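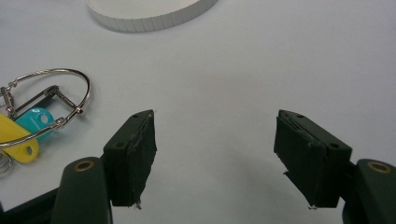 The long apprenticeship of a pair of green fingers

Sylvie Bélanger has been picking up keys since January. She does it with a hand-held gripper, two dark green fingers on a short body, and she does it again and again at a white table in the back room of Flostari, a small firm that wants to sell robots able to tidy a desk. The robot itself stands next door. It will learn, she tells me, from what her hand does.

I have heard this pitch before. Ten years ago it was going to be done with clever programming, then with simulation. Now the fashion is for showing: a person does the job while a camera on the tool records it, and software works out the rest. "The rest" is carrying a great deal of weight in that sentence.

Take the keyring. It has a wire loop with a metal clasp across it, and plastic tags, one yellow and one turquoise. You or I would hook a finger under the wire without thinking. With two blunt pads you have to choose between the wire, which lies nearly flat, and a tag, which slides. Bélanger goes for the wire perhaps half the time and can't always say why. Presumably the software is meant to know.

Flostari asks for 900 good tries at each task. Bélanger manages 60 on a decent morning. The tool feels the strain too: the gripping faces of the pads are rough and ragged at the edges, and a torn flap sticks out from one of them. I asked whether a robot taught with worn pads would cope with new ones. "We hope so," she said, and went back to the keys.

Asger Norðdahl, who runs the project, prefers this to remote control. His last employer, Gilleo, had people steering an arm from across the room with a pair of handles, and he remembers it as slow and miserable. "You can't feel anything. You end up teaching the robot to be nervous." A hand-held tool costs less and goes anywhere, he says. He plans to send them to people's homes, starting with families in Cullitz.

Perhaps. But a kitchen table in Cullitz won't be bare and white, and the keys will be under the post. When I saw the robot try, on its own table, it dropped the ring on 2 of its first few goes and then did it rather well. Norðdahl was pleased. I moved the keys a little nearer the edge — it reached for the place where they had been.

He has promised me another visit once the home recordings are in. I said I would bring my own keys.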